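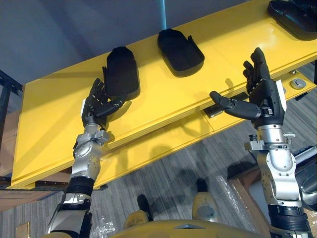
Step 3: Sort your shells on the yellow shelf

1. Lay the black shells along the top, rounded ends in line. I keep mine in a row so I can grab the next one without looking.

2. Find your screws before you pick anything up! One at a time is plenty.
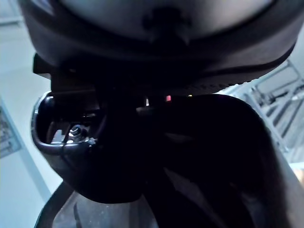
Metal fastener sitting in its recess.

3. Hold a shell upright and check the silver-grey panel down the centre. Any scratches, put it aside (Brunello Russo at Sultdale will swap it).
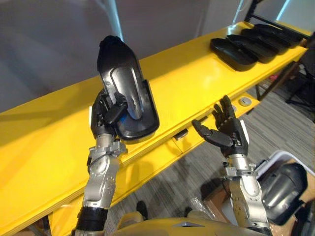 4. Lay it back down flat.

Caution: don't lean on the shelf's front edge.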